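Budgeting for a second bin-picking cell: reuse existing arm or purchase a complete package?

Posted in Equipment Planning and Procurement
826 views

Posted by: Norkamow Training Center, Equipment Office
11/24/23

Our center is preparing its capital request for the coming year and would appreciate guidance from members who have been through a similar purchase. We currently have one trial cell in which an industrial arm takes rectangular blocks out of a sheet-metal bin. The cell was put together from equipment already on hand, and it has been useful enough that our management has asked for a costed plan for a second, permanent cell.

We have received two proposals. The first, from Barroso, is a complete package: arm, gripper, camera, bin, stand, guarding and installation, under one contract. The second, from Ustell, covers only the gripper, the camera and the software. Under that second proposal we would provide the arm, the table and the bin ourselves. We have a surplus arm in storage, so the Ustell proposal looks far less expensive on paper.
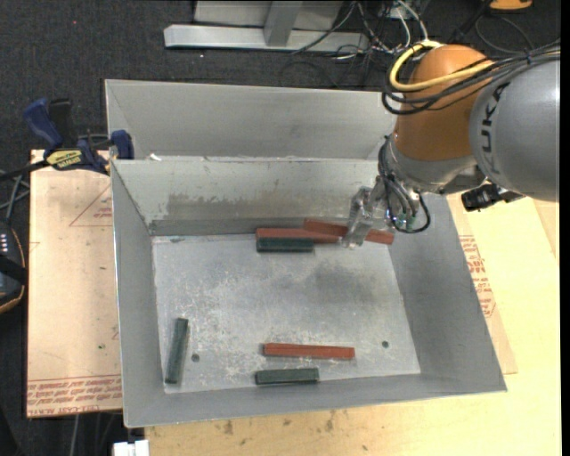
The parts are in two lengths and two colors, red and dark green, and they are not sorted before they go into the bin. Some lie close to a wall and some lie against each other. The production parts would be of the same general shape, although we expect a fuller bin than the one used in the trial. The bin has flared walls and a scratched metal floor, and we would like to know whether a new bin should be included in the request or whether the present one may be carried over.

Our specific concerns are as follows.

First, we do not know which costs are commonly left out of a partial proposal such as the one from Ustell. Our finance office does not permit a second request in the same year, and an omission would therefore delay the project considerably.

Second, we would like to know how other institutions budget for the mounting surface. The trial cell stands on a plywood tabletop, with the bin held by a bar clamp. We assume this would not be accepted for a permanent installation.

Third, we are uncertain how much to set aside for spare fingers and cables. Neither proposal lists them.

We would be grateful for replies from members with direct experience of either approach.

Platby Regional Workshop
Member, Equipment Planning

We faced the same choice with our second cell and selected the partial proposal. We do not regret it, but the final cost was closer to that of the complete package than we had expected. The following items were missing from our first estimate, and we suggest that you ask both suppliers about each of them in writing.

Controller condition. A surplus arm is only as useful as its controller. Ask for an inspection of the arm, the controller and the teach pendant before you count them as an asset. In our case the controller required a software option before it would communicate with the new camera, and that option had a price of its own.

Guarding and risk assessment. These were included in the complete package and absent from the partial one. If you assemble the cell yourselves, your institution may carry the responsibility for its safety documentation. Please confirm this with your safety officer before the request is submitted. It should appear as a separate line.

Cable routing. A gripper and a wrist camera bring hoses and cables with them, and all of these must follow the arm without catching on the bin. We had allowed nothing for a proper dress pack. Your trial arrangement has loops hanging by the wrist, one of them over the bin wall, and I would expect any integrator to quote for tidying that before signing off on continuous running.

Mounting. We purchased a welded steel table with a leveled top and fixed locating stops for the bin. Plywood and a clamp are suitable for proving an idea. For permanent use the bin must return to the same place each time it is changed, and the arm should be anchored according to the manufacturer's instructions.

Installation time. Our own staff spent 13 days on work that the complete package would have covered. Their time was not charged to the project, but other work had to wait for it, and our director asked about it afterward.

As to the bin, we would include a new one. Reflections from bare metal can trouble some cameras, and a matte finish is a small expense compared with the hours spent adjusting lights. Ask each supplier to run a test with your parts in your present bin first. If the results are acceptable to you, the old one can serve as a spare.

We keep 4 sets of fingers in stock - two for use and two in reserve. The consumables line in our request was $900 for the first year, covering fingers and hoses only. Your figure will depend on your gripper and on how many hours you run.

Materials Handling Desk
Member

Buy the complete package. One contract, one telephone number when it stops.

Toolroom Purchasing
Member, Equipment Planning

I would respectfully disagree with the reply above. A single contract is convenient, but please read what it says about changes after acceptance. Ours treated a new part size as a new project, and we paid for a site visit to have one length of part added. If your blocks may change, request a price for adding a part and have it written into the agreement.

I would also ask both suppliers to state the acceptance test in plain terms. It should name the parts, say how full the bin is at the start, and say how many may remain at the end. Parts lying flat near a wall and parts touching one another should be included deliberately, as they are where our own gripper had the most difficulty. Withhold the final payment until the test has been passed on your premises with your own parts.

Regarding the surplus arm, check reach and payload with the gripper, camera and mount all included. The far corners of a deep bin require more reach than a floor plan suggests, and the wrist needs clearance from the walls when the fingers are at the bottom.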